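Week two of the basket job at Norcombe. The task, in full: pick up a basket, put it down somewhere else. A toddler gets this in an afternoon. We are at 1,163 examples.

1,163 recorded, I should say. Gurnelora (our sorting script, don't ask about the name) throws out any take where the tracking drops for more than a blink. It is not a generous script.

My takes from Wednesday: 8 rejected before lunch. Reason given, all 8 times: "operator speed." I was going too fast. I have never once been accused of this at any other job.

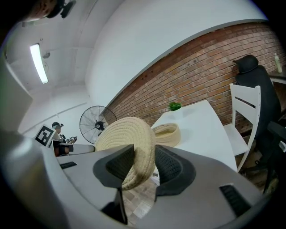 The trick with woven stuff is the rim. Grab it too low and the whole thing folds up like a bad taco. Grab it too high and you're holding one strand of rope and a lot of regret. So you hover, you commit, you squeeze, you breathe out.

And you have to do it differently every time, on purpose. From the left, from the right, basket facing the wrong way. If every take looks the same, the model learns one perfect move and falls apart when somebody nudges the table.

We also keep the fumbles now, as long as you recover. Best news I've had since May. Turns out I've been producing premium data all along.

Things my right forearm would like Ingvarsson to know: 6 hours is a long time to hold a gripper.

Next up is Arari, which is the same job but with 2 baskets, one into the other. I asked if they nest. I was told that's what the data is for.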